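Gronley countertop sealer kit, 6 months in

Posted July 16, 2021

Short version: buy it, skip the buffing pad, open a window.

Long version. We have marble in the kitchen, came with the house, and the previous people clearly never sealed it. Lemon rings by the sink, one big dull spot where somebody parked a vinegar bottle. Stone place quoted me 140 dollars to come out and seal it. Gronley kit was 60 shipped. So.

In the box: one bottle of cleaner, one bottle of sealer, two cloths, a pad, gloves that fit a small child. Instructions are a folded sheet in tiny print. Read them anyway. The wait time between coats is on the back and I missed it the first go.

Cleaner is fine. Smells like a swimming pool. Took off the greasy film by the stove in one pass, did nothing for the etching, but it doesnt claim to. Etching is damage to the stone, you need a polishing powder for that, seperate job.

Sealer goes on thin. Thinner than you think. I put too much on the left side and got a haze that took two evenings to rub out. Right side, light coat, wiped off after ten minutes, perfect. Didn't change the color either, which was my big worry with pale stone. 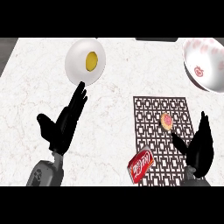 Water test: drops still beading after 6 months everywhere except next to the sink, where it's started to soak in. Will redo that strip in October. Coffee wipes up. Red wine wipes up if you get to it. Left a tea bag overnight, faint mark, gone after a scrub with baking soda paste.

Compared to the Hikell spray I used at the old apartment: no contest. Hikell was easy, spray and wipe, but I was redoing it constantly. Also tried a sample of Unen, the wax one. Streaky. Gave up.

Complaints:
Pad sheds. Fuzz all over. Used an old t-shirt instead.
Cap on the sealer leaks if the bottle lies on its side. Ask my cabinet.
Fumes. Not terrible but I had a headache by the second coat.

Would I buy again, yes. Plenty left in the bottle too, did the bathroom sill with it and still have enough for the sink strip.

4 out of 5. Lost one for the pad and the cap.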